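Journal > Work diary > 2019 > February

February 4, 2019

I came early to the room at Clevetti this morning, before the heating was properly on, and I wore my coat for the first hour. When the motors are cold the right arm makes a small tick at the elbow, and I have learned to wait until it stops before I record anything I want to keep. I made tea, moved both arms slowly through their full reach, and read yesterday's notes from myself, which were short and not very kind.

The matter is still the sorting set. We need examples of two arms taking small things out of paper cups and putting other small things in, and the model must learn which arm should go first. For a person this is so easy that I can't explain how I do it. I tried once to write the rule on paper and I filled a page and then crossed out the page. So we show it by hand, again and again, and hope that the showing contains the rule.

The count is now 2,303 good episodes. The aim for May is 3,637, a number I did not choose. It came in the plan from Srivastava, with the odd seven at the end, and I think somebody divided something by something. I don't mind. If I keep the pace of this winter it is possible, but I must not be sick and the lamp must not break again.

I spent a part of the morning looking at old recordings from the first weeks. It is a strange feeling, like reading a letter you wrote at school. My hands on the leader arms were so nervous then. Every reach has a little stop in the middle, where I was checking with my eyes if the fingers are open, and the model has learned this stop very faithfully. When we run it alone, the arm goes toward the cup, stops in the air as if it remembered something at home, and then continues. It has my bad habit and does it better than me. I would like to remove those episodes, but then I lose 1,824 of them, and what remains is too thin. For the moment I mark them with a tag and go on.

At ten I had the call with Flornasetti, who make the fingers. They ask whether I want all the grippers to have the same kind. I said I was not sure, and this was true. With the same fingers everywhere the data would be cleaner. But in Gutosthorpe, where the cell will stand in the end, they change fingers whenever a pair wears out and they use what is in the drawer. A model that has seen only one shape may become stupid on the first day there. I asked for one week to think and they were polite about it. After the call I understood that I already knew my answer, and I wrote it in an email, and then I did not send it, because I wanted to eat first.

Lunch was soup from the machine. It snowed a little outside and the window over the sink became white at the corners. I telephoned my mother, who asked if the robots are obeying. I told her that they obey very well and this is the difficulty.

In the afternoon I made four changes to my recording sheet, and one of them I am proud of. Until now I wrote only "success" or "fail". Now there is a line for "success, but ugly," which I should have had from the beginning. Very many of my episodes are like this. The object arrives where it must, but on the way the finger has pushed against the cup wall, or I have corrected two times, and a model cannot know that I was ashamed of it.
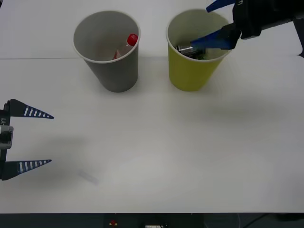 The waiting arm is what I fight with most. My left hand becomes bored while the right one works, and it drifts, and then the model learns that drifting is part of the task. Today I gave myself a strict rule: the arm which has no job stays open and stays where it is until the other one has come up out of its cup. It is also my argument for the email to Flornasetti, the blue fingers on the right and the black pointed ones with the white stripes on the left. They don't look like relatives, and still I could teach with both in one session and I was not confused. The bottle with the red cap is the kinder object to teach, for the cap stands just above the rim and gives the fingers something to go to. The dark thing in the yellow-green cup is another story. It sits low, the wall covers a part of it, and one finger must go down inside the cup where I can hardly judge the depth. I will record more of those tomorrow, the hard ones first, while my eyes are fresh.

My shoulders hurt from the leader arms. I raised the chair, then I lowered it again. I think the problem is not the chair but that I hold my breath during the reach, and I noticed this only because the room was so quiet.

Before leaving I copied the day to both disks and compared the sizes. They agreed. I sent the email at last, with one sentence taken out, because it sounded more sure than I am. I also ordered more paper cups, the same two colors, and wrote on the list to buy tape for the lamp cable.

The bus was late and I walked as far as the bridge. Tomorrow I must ask Srivastava if the ugly ones count toward the number.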